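Inicio | Programa | Apuntes | Prácticas | Bibliografía | Contacto

Historia y técnica de los textiles no tejidos
Apuntes de la sesión 3: el fieltro

Elfriede Bauerfeind

Empiezo donde lo dejamos, con la pregunta que me hicisteis a la salida: ¿el fieltro es una tela o no? Depende de a quién preguntéis. Si por tela entendéis urdimbre y trama, no lo es. Yo en este curso lo trato como tela sin complicarme más, pero en el examen quiero que sepáis explicar por qué alguien diría lo contrario (y que lo digáis con vuestras palabras, no con las mías, que luego corrijo treinta folios iguales).

Lo básico. La fibra de lana está cubierta de escamas que miran todas hacia la punta. Con humedad, calor y movimiento, las fibras se desplazan en una dirección mucho más fácilmente que en la otra, se van enredando y ya no hay quien las separe. El jabón ayuda porque lubrica y sube el pH. Eso es todo el misterio, y es lo mismo que le pasa a vuestro jersey favorito cuando entra en la lavadora a la temperatura que no era. A eso los industriales lo llaman batanado cuando se hace a propósito sobre un paño ya tejido; ojo con confundir los dos procesos, que el año pasado cayó media clase.

El fieltro de aguja es otra historia. No lleva agua: unas agujas con muescas empujan las fibras de una capa a otra hasta que el conjunto se sujeta solo. Por eso se puede hacer con poliéster, que no tiene escamas de ningún tipo. Mucho de lo que compráis en la papelería como «fieltro» es esto, y si tiráis de una esquina con ganas lo notaréis enseguida, porque se abre en hebras.

Hablemos de superficies, que es para lo que más se usa hoy fuera de la ropa. Una mesa forrada amortigua golpes, quita reflejos y evita que las piezas pequeñas rueden. Los encuadernadores lo saben de siempre, los joyeros también, y los que jugáis a las cartas no necesitáis que os lo cuente. A mí me gustan los tonos claros para trabajar, aunque se manchan con solo mirarlos.

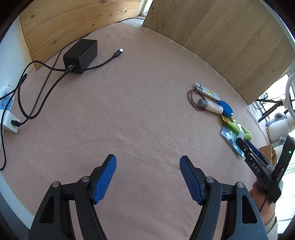
Fig. 1. Tablero con cubierta tipo fieltro en beige rosado y paneles de madera al fondo.

Para forrar un tablero, el error de siempre es tensar demasiado. El fieltro cede, queda precioso esa tarde y a las dos semanas aparecen ondas en las esquinas. Mi consejo: dejadlo reposar extendido una noche, cola en capa fina y del centro hacia fuera, con la mano plana. Recortad al final, nunca antes. ¡Y cambiad la cuchilla!

Sobre gramajes me habéis preguntado varias veces. Uno de 600 gramos por metro cuadrado ya da un buen cuerpo para mesa; por debajo de eso se transparenta cualquier irregularidad de la madera. El muestrario Clerkum que tengo en el despacho trae 20 calidades y podéis pasar a tocarlas cuando queráis, pero devolvedlas a su sitio. La serie Ambrose es la de lana pura. La Zendine es mezcla y pica menos, también hay que decirlo.

Un apunte sobre historia, que se me quedó en el tintero. Los fieltros más conocidos de Asia central son los de las tumbas de Pazyryk, en el Altái, conservados por el hielo. Hay colgaduras, fundas de silla de montar y hasta unos cisnes rellenos que a mí me parecen una maravilla. Buscad las fotos de los cisnes, por favor. Y de ahí a las yurtas, donde el fieltro es literalmente la pared de la casa: lo veremos con más calma cuando lleguemos a la arquitectura nómada.

Para la próxima sesión:
- Leed el capítulo 3 del manual de Barrett Delacroix. El 4 os lo podéis saltar, es muy de fábrica.
- Traed dos muestras de casa, una que creáis de lana y otra sintética. Haremos la prueba de la llama en el patio, así que nada de piezas a las que tengáis cariño.
- Quien quiera apuntarse a la visita de julio al taller Benmont, que me escriba ya.

Contacto: Elfriede Bauerfeind, despacho de Textiles | © 2010 Apuntes del curso | Volver arriba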